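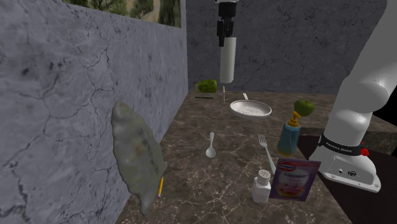
Home Club News Projects Ask Us Join In

The Druvby Robot Club meets every Sunday. This term we are teaching a robot arm to tidy a kitchen, and the kitchen is inside a computer.

A kitchen inside a computer is called a simulation. It works a bit like a video game. The computer draws the worktop, the food and the robot, and it works out what should happen when things bump or fall. If the arm drops a frying pan, you press reset.

Our project is called Trummer. Each team of 3 picks an object and writes the steps for the arm: move over it, open the gripper, go down, close, lift.

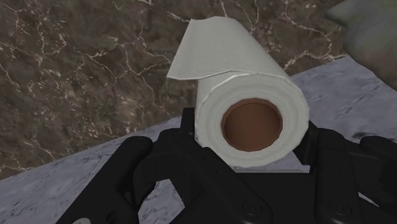
A gripper has two fingers that squeeze from both sides. Squeezing is easy to get wrong. If the fingers close before they are low enough, they miss. If they come down off to one side, they can knock the object over.

One team ran their steps 70 times and changed a number after each run. By the end of term we want around 1,000 tries saved, so next year's club can look back at them.

You can join if you are under 13. You don't need to know any coding.

Shares 13 Comments 3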